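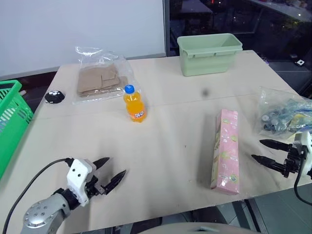
# Working alongside the two-arm packing bench: a guide for returns staff

Issued by Drullamier Fulfilment, Vetbridge site, 1 Jun 2020. Applies to both shifts.

This guide explains how to prepare, start, supervise and close down the two-arm bench used for sorting mixed returns into green baskets. It replaces the printed sheet in use since November. Staff who have completed the half-day induction may work at the bench without a supervisor present. All others should continue at the hand-sorting tables until a place on the induction becomes available.

## What changes in your role

Under the previous arrangement, each sorter emptied a return, checked every item, placed it in a basket and entered the result at the terminal. The bench now carries out the lifting and placing. Checking, deciding and recording remain with the member of staff.

In practice, the working day will differ in the following respects:

- You will spend more time setting out goods and reading labels, and less time lifting.
- You will be responsible for one bench for 50 minutes, after which you must change to another task.
- Your output will no longer be recorded by the number of items handled. Supervisors will review the quality of set-out and the accuracy of exception notes.
- Grades and rates of pay are not affected by a move to the bench.

The bench is limited to items weighing no more than 1000 grams. Anything heavier goes to the hand-sorting tables, as do glass, aerosols and any package that has already leaked.

## Before you begin

1. Remove lanyards, bracelets and loose scarves. Sleeves should be fastened or rolled above the elbow.
2. Check that the stop button on your side of the bench is released and within reach.
3. Look along the cables on both arms. A cable may rest on the table, but it must not be trapped beneath goods or wound round a table leg.
4. Inspect the fingers of each gripper. Scuffs are acceptable. Loose tape long enough to catch on packaging must be trimmed by the maintenance team before work starts.
5. Place the basket so that its rim can be reached by the arm without passing over your standing position.

## Setting out the goods

Set out a small number of items at a time and leave a clear space round each one. The arms are able to work with a mixed group, such as a drinks bottle, a flat box and a bag of small parts, provided that nothing overlaps.

Bottles should be stood upright with the cap fully tightened. Long boxes should be laid flat. Clear bags need particular care: turn the open or twisted end away from the arms and press out trapped air by hand, as a raised fold may be taken for the edge of the item.

Keep the seam between the table panels free of thin items. Cards and leaflets can slip into it and will then have to be removed with the bench stopped.

## Starting and watching a cycle

Step back behind the floor marking and press the start key once. The arms will move to their ready position before they approach any item. Do not reach in during this movement, even if an item has fallen over. Press stop, correct the item and begin again.
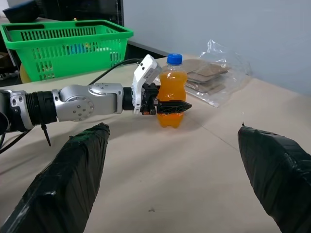
A bottle should be held at its waist and kept upright. Watch the base as well as the cap, as contact between the base and the table is the usual reason for a bottle tipping. If the fingers close on the cap or the lower edge of the label, stop the cycle and stand the item in a different place. Do not attempt to guide the arm by hand.

Lifting should be allowed to continue without comment or correction where the item is secure, even if the movement appears slow. The speed has been set at 75 per cent of the permitted maximum for this site and must not be altered by bench staff. Requests for a change should be made in writing to the Sonmont office.

## Dealing with exceptions

An exception is any item the bench cannot place, or any item you decide it should not place. Your judgement takes priority over the screen. No member of staff will be asked to justify pressing the stop button.

When an exception arises:

1. Press stop and wait for both arms to come to rest.
2. Support the item with one hand before releasing the grip from the panel.
3. Check the item for dents, splits or leakage.
4. Move it to the hand-sorting tables.
5. Enter a short note at the terminal, stating what the item was and where the fingers were holding it.
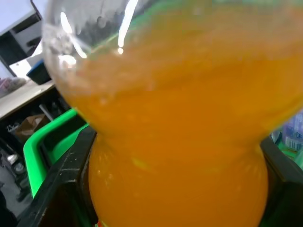

Soft plastic bottles account for a good share of the notes received so far. They should be examined under the bench light with the arms at rest, paying attention to the shoulder and the narrow part of the body. A bottle that has been squeezed out of shape is to be recorded as damaged even where the contents appear sound. Please write plainly; "held too low, leaning left" is of more use to the maintenance team than a fault code alone.

## Closing down

- Finish the current cycle and press stop.
- Clear all goods from the table, including empty bags.
- Wipe the surface with the dry cloth provided. Sprays must not be used near the grippers.
- Check under the table for dropped items, keeping clear of the cables.
- Sign the bench sheet and tell the next person of any exception still open.

## Rotation, training and concerns

Rotation is arranged by Fan, the scheduling system already used for breaks. A member of staff may decline a second period at the bench on the same shift without giving a reason. Those who prefer to remain at hand-sorting may do so, and hand-sorting places will be kept on both shifts.

Refresher training lasts 2 hours and is held in paid time. Concerns about workload, eyesight, standing time or the recording of individual performance should be raised with a shift supervisor or placed in the box beside the Vetbridge staff entrance. A written reply will be posted on the notice board.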